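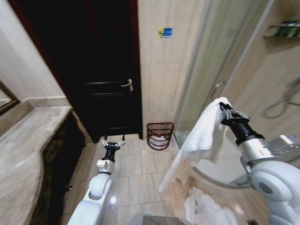 Selling into a soft market: coffee with an agent who has seen a few

I met her at seven thirty in the morning, which is apparently when property people like to talk, in the bakery under the Fametti office. She has been selling apartments and small houses in this part of town for long enough to have worked through two slumps, and she agreed to talk to me as long as I left her name out of it. Her sellers read this site, she said, and some of them are touchy!

I started with the question everybody emails me. Is it a bad time to sell?

"It's a bad time to sell at last year's price," she said. "People hear that and think I'm being cute. But I've got a two-bedroom over in Grorkorwood that went on the market at a number the owners got from their neighbor. The neighbor sold in a different month to a buyer who was desperate. You can't list off of that."

She told me the place sat for 85 days. Three showings, no offers. When the owners finally came down they had two offers inside a week, and both were lower than what she thinks they'd have gotten by starting there in the first place. (I asked how she could know that. She shrugged and said she couldn't prove it, but she'd put money on it.)

We got on to monthly costs, because that's where I think a lot of buyers are getting stuck right now. She nodded before I'd finished the sentence.

"The buyers I see can handle the price. Then they add up the loan payment, the taxes, the building dues, the insurance, and they go quiet. I had a couple in August who loved a place, really loved it, they were already arguing about where the couch went. It was going to run them 3,000 a month all in. They were paying 2,000 in rent. That's a big jump to make on a Tuesday-night-dinner kind of salary."

So did they buy it? They did not. They're still renting, and she still sends them listings.

I wanted to know about the big new building by the river, the Zikham, since I walk past it most days and half the windows look dark to me. She was careful here. Her office doesn't handle it. What she would say is that new buildings can throw in things a private seller can't – a parking spot, a year of dues, help with closing costs – and that those extras don't show up in the sale price you read afterward.

"So you look it up and you go, great, prices are holding. Well, are they? The price on paper is holding. What the buyer got for it is a different story, and I can't see that from my desk any more than you can."

That one stuck with me, and I went home and grumbled about it to anyone who'd listen.

What about fixing a place up before it goes on the market? I'll admit I asked for selfish reasons, as my own kitchen is a disgrace. She's mostly against it. Paint, yes. Clean the grout, swap out dead light bulbs, get the door that sticks to stop sticking. But she has watched owners put in a whole new kitchen and then get nothing like their money back, and she sounded pained just telling me.

"Buyers rip it out! I've seen it happen. They didn't like the color."

She does tell sellers to spend on an inspection of their own before listing, and she likes a local outfit called Beltrán for that. Her reasoning is that she'd much prefer to hear about a bad roof at the beginning than with a nervous buyer already halfway out the door.

By then the place was filling up and her phone had buzzed more times than was polite to ignore. I squeezed in one more. Would she buy right now, with her own money?

She thought about it longer than I figured she would.

"If I was staying put, sure. I've lived in mine for 13 years and I couldn't tell you what it's worth this morning. If I thought I'd be moving again soon, no, I'd rent and I'd sleep fine."

Then she paid for both coffees, wouldn't hear a word about it, and went off to show a one-bedroom with a view of the bus depot. She thinks it's priced right.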